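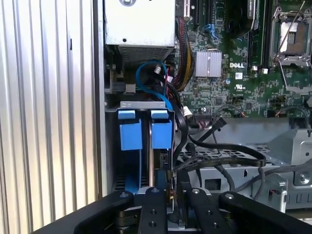

Slide 1: Where the demonstrations come from
Start with the task. Desktop tower on its side, panel off, arm working inside the case. Bittencourt is our name for the set of demonstrations, recorded at the Zasstead lab. 263 episodes kept. Say early that every one was driven by a person.
Blue drive handles are the first thing new operators go for. Cables close by on one side, sheet metal on the other. Fingers have to come in at an angle.
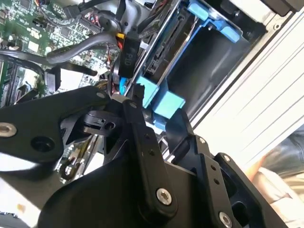

Trondby

Slide 2: Hand guiding against remote control
Hand guiding: quick to learn, good feel for contact. The operator's arm gets in the way of the wrist view, so we dropped it after 13 episodes.
Remote control through Nimeck: slower, cleaner views, no force feedback. Operators push too hard near the drive bay — allow time for questions.
Pause. Ask who has tried both.

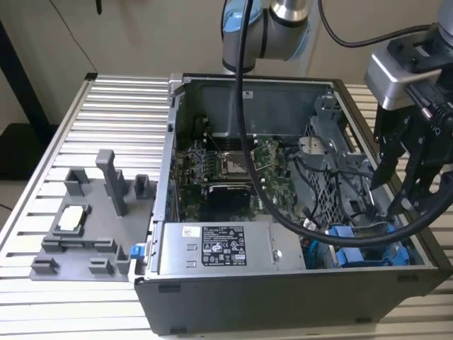 Slide 3: What the fixed view adds
Wrist view loses the tray completely. Fixed view has the tray, the processor in its pocket and the open case together.
Socket is empty at this point. Mention pocket depth only if asked.
Episodes capped at 80 seconds. Anything longer was mostly hesitation, and the policy copied it.
Leave 2 minutes for the failure list.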